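件名: Re: [木工ML] 集成材天板の割れと継ぎ目について
日付: 17/02/2018

工房の者です。返信が遅くなりました。天板の件、うちでも同じような板を使っているので、分かる範囲で書きます。長いです。

> 作業台用にブロック継ぎの集成材の天板を買いました。
> 白っぽい木で、幅の狭い板を縦に継いであるものです。
> 届いてから二か月ほどで、表面に細い黒い筋が何本か
> 見えるようになりました。最初からあった木目なのか、
> 割れてきたのか判断がつきません。
> それから、一枚だけ色の薄い板が混じっていて、途中で
> 横に継いだ線がはっきり見えます。これは不良品として
> 返品を申し出てよいものでしょうか。
> 仕上げはまだ何も塗っていません。食事にも使う予定です。
> 塗装はオイルとウレタンのどちらがよいかも教えてください。

まず横の継ぎ目ですが、返品の理由にはならないと思います。集成材には、端から端まで一本の板を通したものと、短い材を長手方向に継いだものがあります。後者なら、板の途中に横の線が出るのが普通です。安いほうの天板はたいていこちらです。Zernicoのカタログでも、この二つは品番が分かれていたはずなので、注文書の品番を確認してください。通しのほうを頼んで継ぎのほうが来ていたのなら、それは誤配なので交換を頼めます。

色の違いも同じです。同じ樹種でも、材の取れた場所で濃さはかなり変わります。継ぎ目の前後で色が違うと線が目立ちますが、強度とは関係がありません。無塗装のまま日の当たる部屋に置いておくと、だんだん差が縮まることもあります。ただし完全に揃うことは期待しないでください。気になるなら、その板が手前に来ないように天板の向きを変えるのが一番簡単です。

黒い筋のほうは、見ただけでは決められません。うちの板にも濃い筋と短い裂け目のようなものが両方あり、ぱっと見では区別がつきませんでした。

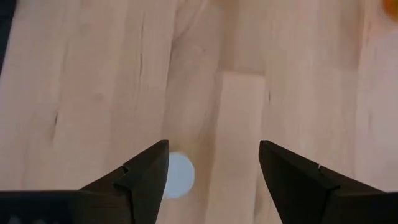
調べ方は次のとおりです。

1. 爪の先を筋に直角に当てて、軽く横に動かす。引っかからなければ木目か、樹脂の筋のことが多いです。

2. 引っかかる場合は、名刺くらいの厚さの紙の角を差してみる。入るなら割れです。入った深さを鉛筆で紙に印をつけて控えておいてください。

3. 筋の両端に、鉛筆で短く線を引いておく。一か月後に見て、筋が線を越えていれば進んでいます。越えていなければ、製材か乾燥のときにできた古い割れと考えてよいでしょう。

4. 板と板の縦の継ぎ目に沿っているかどうかを見る。継ぎ目の上にあるなら木が割れたのではなく、接着が開いている可能性があります。この場合は手当ての仕方が変わります。

四番が大事で、ここを間違えると、埋めてもまた開きます。継ぎ目は少し濃い線に見えるだけのことも多く、それだけなら正常です。天板の裏側からも同じ位置を見て、裏にも隙間があるなら販売店に連絡したほうがよいです。塗装や加工をした後では受け付けてもらえない店があるので、何か塗る前に済ませてください。写真は筋に寄ったものと、天板全体のものと、裏側のものがあれば話が早いと思います。

割れの場合の埋め方です。髪の毛ほどの細いものは、粘度の低い瞬間接着剤を流し、乾かないうちに同じ木の研磨粉をすり込み、固まってから研ぎます。紙が入る程度のものは、エポキシを少し暖めて流します。濃い色の割れに白い粉を詰めるとかえって目立つので、濃いめの粉を混ぜるか、透明のまま残すほうが自然に見えます。市販のパテは、Shawkyの水性のものを試しましたが、塗装した後に色が浮いたので、私は使わなくなりました。好みの問題かもしれません。

食事に使うなら、埋めた所は必ず平らにしてください。裂け目が残っていると、パン屑と油が入って取れなくなります。拭いているうちに水も入ります。

割れの原因は、ほとんどが乾燥の偏りです。二か月で筋が出たとのことなので、次の点を見てください。

・天板の裏が床暖房やヒーターの風を受けていないか
・裏側だけ、何かで塞がれていないか
・脚や幕板に、きつくねじ止めしていないか

最後のものが一番多いです。天板は幅方向に伸び縮みするので、丸穴にねじで固定すると、縮むときに逃げ場がなくなって割れます。幕板の側の穴を長穴にするか、駒止めに替えてください。うちの台は幅が70センチで、10月に測った寸法と今とでは3ミリ違います。固定していたら、どこかが割れていたと思います。

下地の研磨は、番手は120、180、240で十分です。細かくしすぎるとオイルの入りが悪くなります。板の向きに沿って研いでください。継ぎ目の前後で硬さが違うことがあり、手で研ぐと柔らかいほうが余計に減ります。必ず平らな当て木を使ってください。180まで終わったところで一度濡れ布巾で拭き、毛羽を立たせて乾かしてから240をかけると、塗った後のざらつきが減ります。

塗装については、オイルをすすめます。理由は直しやすいからです。ウレタンのほうが水や輪じみには強いのですが、割れを埋めた板では、埋めた縁のところで塗膜が切れることがあり、そうなると全面を剥がすことになります。オイルならその場所だけ研いで塗り直せば済みます。食卓なので、乾いた後に食品に触れてもよいと表示のあるものを選んでください。オイルを拭いた布は自然に発火することがあるので、水に浸けてから捨ててください。

オイルの色は、無色でもかなり濃くなります。濡れ布巾で拭いたときの色が、だいたい仕上がりの色です。いまの白っぽい色を残したいなら、白い顔料の入ったものがSkirkadierから出ています。薄く二回で十分です。塗るのは表だけにせず、裏と木口も同じ回数塗ってください。片面だけだと反ります。木口は吸い込みが多いので、一回余分に塗っても構いません。

費用ですが、オイルは一缶で、その大きさの天板なら表裏二回塗って余ります。埋め材のほうは、ごく少量しか使いません。先に接着剤だけ買って、足りなければエポキシを買い足すほうが無駄がないと思います。研磨紙は、当て木に巻いて目詰まりしたらすぐ替えてください。

過去の投稿では308番が駒止めの付け方、1366番がオイルの塗り直しの話です。どちらも検索欄に番号を入れれば出ます。308番のほうは、途中で寸法の訂正があるので最後まで読んでください。

爪と紙で調べた結果と、筋が縦の継ぎ目の上にあるかどうかを書いてもらえれば、また返事をします。天板の厚さと、脚への固定の仕方もお願いします。それと部屋の湿度が分かれば、それも。冬場に40パーセントを切る日が続くようなら、埋めるのは春まで待ったほうがよいです。縮みきったところで埋めると、梅雨に木が膨らんだとき、埋めた材が盛り上がってきます。

Endovstead木工室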